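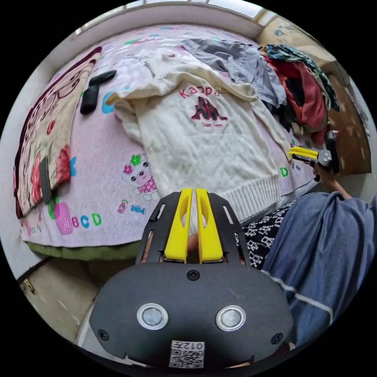

**Agbayani**

# 手持ちグリッパによる衣類折り畳み教示データの軌跡復元

## 1. 目的

手持ちグリッパで教示した両手作業をロボットアームの学習に用いるには、左右のグリッパの6自由度軌跡を共通の座標系で復元する必要がある。卓上の剛体操作では、グリッパに搭載したカメラの画像から視覚SLAMで軌跡を求める方法が広く使われている。一方、寝室のベッド上で衣類を畳む作業では、視野の大半を布が占める。布は操作に伴って変形するため、静止環境を仮定した自己位置推定の前提が崩れやすい。

本プロジェクト(Proncombe)では、ベッド上での衣類折り畳みを対象とし、変形領域の特徴点を除外する処理が軌跡復元の成功数に与える影響を調べた。あわせて、復元した軌跡をアームで再生し、把持位置のずれの傾向を確認した。

## 2. 作業環境

対象作業は、ベッドに平置きした上衣を両手で畳む動作とした。上衣には、胸部にKappaの赤いロゴがあるクリーム色のニットセーターを用いた。シーツは薄いピンク地にキャラクターと文字のプリントがあり、無地のシーツに比べて特徴点が多く得られる。ただし、シーツ自体も袖や裾を引くと局所的にずれる。プリント上の特徴点は、数が多くても静止点としては扱えない。

ベッドの周囲には、壁、家具、段ボール箱、畳んだ毛布、衣類の山がある。壁と家具と箱は静止物とみなした。毛布と衣類の山は、収録中に触れる可能性があるため変形物に分類した。窓は外光で輝度が大きく変わるので、いずれの分類にも入れず、飽和画素として別に処理した。

収録には黄色の指を備えた手持ちグリッパを左右の手に1台ずつ用いた。カメラは筐体に対して固定とし、開閉幅は指の位置から求めた。ハンドルの持ち方は指定していない。

## 3. 方法

### 3.1 収録手順

収録前に、片方のグリッパで部屋をゆっくり見回し、環境地図を作成した。地図作成時には衣類に触れない。続いて左右のグリッパをベッドの端に揃え、同期用の開閉動作を行ってから教示を開始した。

教示の順序は次のとおり固定した。

1. 左右の袖を身頃側へ折る
2. 裾を持ち上げ、襟側へ重ねる
3. 両手を離し、ベッドの端に戻す

袖の折り返し位置に印は付けず、教示者の目視に任せた。裾のリブを把持し損ねた場合も録画は続け、把持をやり直した区間を含めて1件とした。収録数は31件である。

### 3.2 比較条件

収録データに対し、次の2条件で軌跡を復元した。

- **条件A**:画像全体から特徴点を抽出し、環境地図と照合する
- **条件B**:ベッド面と布類の領域をマスクし、残りの領域の特徴点だけを照合する。特徴点が不足した区間は慣性計測値で補間する

マスクの生成には、画像分割モデルの出力を使用した。グリッパの指と筐体、反対側のグリッパ、教示者の手足も除外対象である。自分の指は画像内でほぼ同じ位置に現れるため固定マスクとし、それ以外はフレームごとに求めた。処理と可視化には、研究室内のツールProltanceを使用した。

左右の軌跡は、それぞれ環境地図に対して独立に推定する。左右間の相対姿勢による拘束は今回は入れていない。

### 3.3 判定基準

教示開始から終了まで左右とも軌跡が途切れず、終了時の左右の位置がベッド端の基準位置に戻っているものを復元成功とした。片手だけ復元できたものは失敗に含めた。途中で姿勢が不連続に跳び、その後に再び正しい位置へ戻ったものも失敗とした。

## 4. 結果

### 4.1 軌跡復元

| 条件 | 収録数 | 復元失敗 | 主な失敗区間 |
|---|---|---|---|
| A:マスクなし | 31 | 20 | 裾の持ち上げ |
| B:マスクあり | 31 | 2 | 袖への接近 |

条件Aの失敗は、裾を持ち上げる区間に集中した。この区間ではセーターが視野を覆い、ロゴとリブの特徴点が布と一緒に移動する。推定器はこれを静止点とみなすため、カメラが逆方向に動いたと解釈する。ロゴは周囲の編地よりコントラストが高く、抽出点が偏る原因にもなっていた。

条件Bで残った失敗は、いずれもグリッパを下に向けてベッドに近づけた区間で生じた。マスク後に残る領域が画像上端に限られ、慣性補間の区間が長くなったためと考えられる。補間中のドリフトは鉛直方向に大きく、軌跡がマットレスの内部に入り込む結果となった。

### 4.2 アームによる再生

条件Bで復元に成功したデータから10件を選び、双腕アームDirsteadで再生した。再生は実験室の台上で行い、同じセーターを収録時の初期配置に合わせて置いた。学習は行わず、復元軌跡を逆運動学で関節角に変換したものをそのまま与えた。

袖の把持では、指先が布の上を滑り、つかめない例が見られた。収録時のマットレスは押すと沈み、教示者は指先を押し込んで布をすくっていた。剛性の高い台では同じ高さまで指が下がらず、力覚の保護停止が働いた例もある。台の上に発泡材を敷くと停止は発生しなくなったが、布が発泡材に引っかかり、折り目の位置が手前にずれた。

裾の把持はリブに厚みがあるため安定していた。ただし持ち上げ後、左右の指先の間隔が教示時より広くなり、身頃が横に張る傾向があった。左右を独立に推定していることによる相対誤差の影響が疑われる。

## 5. 考察

特徴点の多いシーツは自己位置推定に有利だと予想していたが、条件Aの結果はこれを支持しない。操作対象の近くにある模様は操作の影響を受けやすく、照合の外れ値として残る。条件Bではこれらをすべて捨てるため、使える点の総数は減るものの、残った点の信頼性は高い。

ただし条件Bは、壁や家具が視野に入ることを前提としている。ベッドを真上から見る姿勢が続く作業や、壁から離れた場所での作業にはそのまま適用できない。シーツのうち動いていない部分を時間方向に判定し、一時的に静止点として利用する方法が候補となる。

再生結果については、軌跡の誤差と接触条件の違いを分離できていない。マットレスの沈み込みを再現した台を用意しない限り、把持の失敗を復元精度の指標として使うことは難しい。また、セーターは1着のみで、布の厚みや滑りやすさによる差は調べていない。

## 6. 今後の作業

- 左右グリッパの相対姿勢を拘束に加え、持ち上げ後の指先間隔の誤差を再評価する
- マスク率が高い区間で、静止しているシーツ領域を再利用する処理をProltanceに実装する
- 収録場所のマットレスと同程度に沈む再生台を製作する
- 薄手の上衣と、プリントのないシーツで同じ比較を行う

マスク生成の処理時間は未計測である。収録直後に復元の可否を確認できれば、失敗した教示をその場で撮り直せるため、次回の収録では計測項目に加える。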